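About Prunari

Prunari reads medical news so that patients and their families can decide how much of it to believe. We started after Telma Cáceres spent a winter collecting headlines about her father's Parkinson's disease. She had 21 of them on the refrigerator by March, each promising a breakthrough. His neurologist had heard of two.

We are not against research. Most of us used to work in it. We are against the word "cure" in a story about mice.

What we do

Readers send us a story, and we find the study behind it, if one exists. We check how many people took part, who paid, what was measured and for how long. Then we write it up in plain English. We have published 770 of these reviews so far, and the most common finding is that the study was too small to say what the headline said.

Gunnlaugur Vídalín edits every review. He spent years running trials for movement disorders and has a low opinion of press releases, including the ones he used to sign.
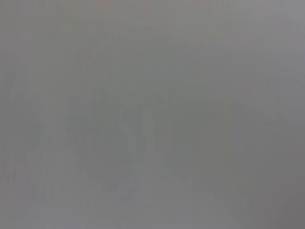

Who pays for us

You should ask this of any health site. Our money comes from 3,100 subscribers and a yearly grant from the Fuentealba Fund, which sees our reviews when you do. We take no ads. Supplement makers offer fairly often, and the answer stays the same.

What we don't do

We don't diagnose, recommend clinics or tell anyone to stop a medicine. If a treatment looks promising to us, we'll say so, along with what would change our minds. We get things wrong too. Corrections go at the top of the review, with the old wording left in place.

To send us a story, use the form on the contact page. Please include the link, and expect a wait.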